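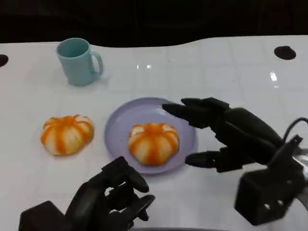

Cosmin reckons the tabletop is too shiny for pale glazes and that we'd have picked a different lavender if we'd looked at it on plain wood first. He said so from the doorway with his coat on, and then stayed for most of an hour, so I'm taking it as a proper comment.

Notebook home Glazes Table settings Orders Older entries

November, late afternoon

Okay, so I don't fully agree with him, but he has a point about the glare! The white top throws everything back up. The teal mug gets a bluish reflection round its foot, and I like that more than I should, but it does mean you're judging the color twice, once on the mug and once on the table. From now on I want every color looked at on the white top AND on the Niriswood board before anybody says yes or no to it. (The board is behind the kiln room door, Houda, under the dust sheets, I moved it again, sorry.)

Where I've got to with the autumn setting for Ghoneim: teal mug, lavender plate, the pumpkin on the plate for the orange. I was worried about three colors that have no business together and I'm not worried now. The orange and white stripes do a lot of work. With the plain orange sample last week it all went a bit school cafeteria, and the cream between the stripes calms it down. I put it a little off center on the plate and prefer it there – dead center looked like a trophy.

Mug shape stays. Straight sides, slightly wider at the rim, matte. Ghoneim asked if we could do it shiny and I'd say no, the matte is the nice part. Handle is fine too, although Houda says her knuckle touches the wall when it's full and she has smaller hands than me. Try 3 mm more clearance on the next batch and see if it still looks like the same mug.

Plate: the raised rim is low and I keep going back and forth. Good for cake, no good for anything with sauce. Their order is 44 plates and 44 mugs, so if we're changing the rim it has to be decided before I mix the big bucket. 900 g of the lavender stain left, enough for this order and not much else. Lakness haven't answered about more.

Vestix want 19 settings in the same shapes, colors to be agreed. Could be the teal for both pieces? I'd like to see that. Cosmin thinks dull, Houda thinks lovely, I think make one and look at it.

To do: teal test plate. Ring Lakness again. Get the board out and do the lavender on it in morning light, with Cosmin there, so he can be right or wrong in person.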